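Zenham 双手持式夹爪采集套装

产品中心 > 数据采集设备 > 手持式

型号：Zenham H2(双手版)
状态：接受预订
发货：12月起,按订单顺序
最小起订:1套

产品概述

Zenham H2 是一套由操作员双手握持的夹爪,用于录制双臂操作任务的示范数据。操作员直接用夹爪完成桌面作业,系统同步记录两只夹爪的开合量和空间位置,导出后可用于双臂机器人的训练。采集阶段不需要购置机械臂,适合预算还没有批下来、但需要先积累数据的实验室和集成商。

标准配置

手持夹爪 2只(左右手各一)
夹爪手指 4根,另附备用手指一组
顶部安装板 2块,带螺丝孔,可加装相机或定位标记
信号线 2条
同步盒 1个
采集软件授权 1份,含2,000条示范的云端存储
运输箱 1个

选配

Murberg 桌面型材框架,两侧导轨,可固定侧向相机
Hitard 三脚架,用于第三视角相机
Yule 头戴相机支架,重量由额带和头顶带分担
加长信号线
桌面任务道具包(白板、白板笔、杯碟、收纳盒)

预算参考

第一次采购的客户常常只算主机价格,后面再补申请,流程比较长。建议立项时把下列各项一并列入:

1. 主机套装。按工位数计算,每个工位一套。三个工位以内可共用一份软件授权,超过的按工位另购。
2. 工位。桌子、框架、照明和电源。已有实验桌的可以只买框架。桌面反光较强时,请另外预留漫射灯的费用。
3. 耗材。手指垫属于易损件,每天采集的工位建议按季度更换。白板笔、擦布等道具也要算进去,金额不大,但报销时容易漏。
4. 人工。操作员需要培训,首批数据通常要重录一部分。排期时请给每个新任务留出3个工作日的试录时间。
5. 存储。超出2,000条后按量计费,也可以导出到本地服务器,本地部署不另收授权费。

机械臂可放在第二阶段采购。届时请提供臂的型号和法兰尺寸,我们核对后再报转接件的价格。

工位布置建议

桌面净空以操作员双臂自然展开为准,常用物品放在两只夹爪都能到达的范围内。信号线从手腕一侧向下走,留出活动余量,不要绷紧。地面线缆较多时建议加线槽,线槽不在标准配置内,可随单订购。三脚架放在桌子外侧,避开操作员的肘部。

适用任务

书写与擦拭、叠放、插拔、分拣、开合容器、双手传递。书写类任务对手指垫的磨损比较明显,请在下单时注明,我们会改配硬度较高的垫片。单件重量较大的搬运任务不建议使用本产品,可咨询其他型号。

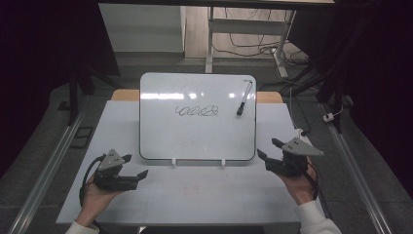 桌面白板任务,双手各持一只夹爪

交付与售后

收到订单确认后安排生产,出厂前每套都做开合标定,标定记录随箱附上。主机保修两年,信号线和手指垫不在保修范围内。保修期内返修往返运费由我方承担,人为损坏除外。

远程培训包含在套装价格里,现场培训另行报价。多工位项目可先租一套试用,租金在正式采购时全额抵扣,租期一个月起。

报价与联系

请在询价邮件中写明工位数量、计划采集的任务、是否已有机械臂,以及希望的到货时间。高校和科研单位可申请教育价格,需提供单位抬头。

销售与报价:Delia Olivares
技术选型:Rafsan Sivakumar
售后与备件:Obaidul Patwary

本页配置及价格说明更新于2018年11月,以正式报价单为准。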